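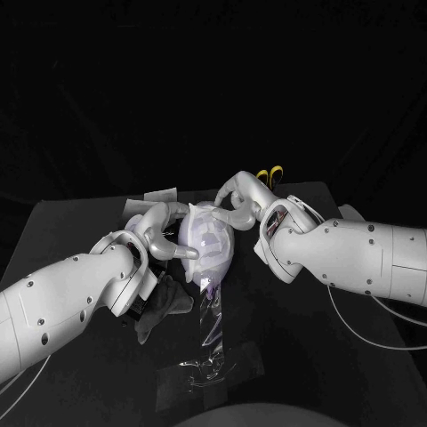 Seit Dezember hebe ich dünne Plastiktüten auf, die vom Gemüse und die aus Paketen. Inzwischen ist eine ganze Schublade voll. Zerknittertes, halb durchsichtiges Plastik nimmt mehr Platz weg, als man denkt, und das blasse Lavendel sieht unter Licht zwar hübsch aus, aber stapeln lässt sich so ein rundliches Ding nicht.

Also heute sortiert. Drei Haufen: sauber und heil, sauber mit Loch, weg damit. Der dritte war der größte.

Die heilen streiche ich auf dem Tisch glatt, Luft raus, einmal längs falten, dann aufrollen. Gummi drum. Noémie Masson faltet ihre zu Dreiecken, das ist mir zu viel Arbeit.

Acht Rollen passen nebeneinander in die alte Teedose. Mehr will ich nicht behalten.

Die mit Loch nehme ich als Füllmaterial für Pakete. Locker zusammendrücken, nicht fest knüllen, sonst polstert es nicht mehr. Für Gläser trotzdem lieber Papier nehmen.

Frage an die, die das auch machen: Wascht ihr die Tüten aus? Bei mir trocknen sie innen nie richtig, auch nicht über dem Kochlöffel.

Nachtrag 15.3.20: Tipp aus den Antworten probiert, Tüte auf links drehen und an die Leine klammern. War am Abend trocken. Die Schublade ist jetzt frei, da kommen die Geschirrtücher rein.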